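Home Shop Table & Craft Paper Care Contact

Kestano Brown Paper Roll

We've been selling this paper for 9 years now, and it is still the one we reach for at home. It lies down nicely after a night under a couple of heavy books, takes crayon and marker well, and folds without cracking – lovely for wrapping, for kids' parties, for long messy suppers with too many crabs.
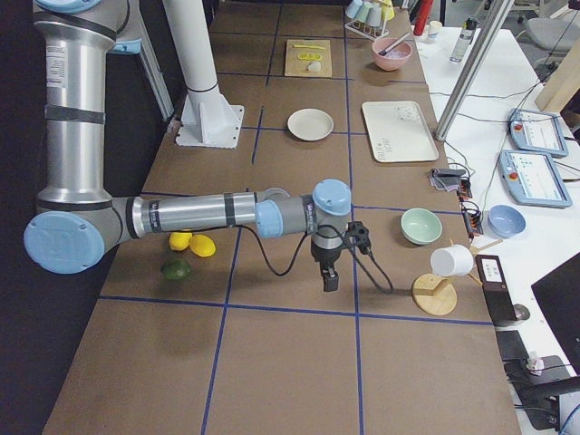 Each roll is 28 inches wide, and if your table is wider than that, just run two lengths side by side and overlap them a little down the middle. Natalia Villaseñor in our shop likes to cut hers long and tuck the ends under, and I must say it does look smart!

Store it standing up, somewhere dry. Cutter bar sold separately – ask for the Stoltholm.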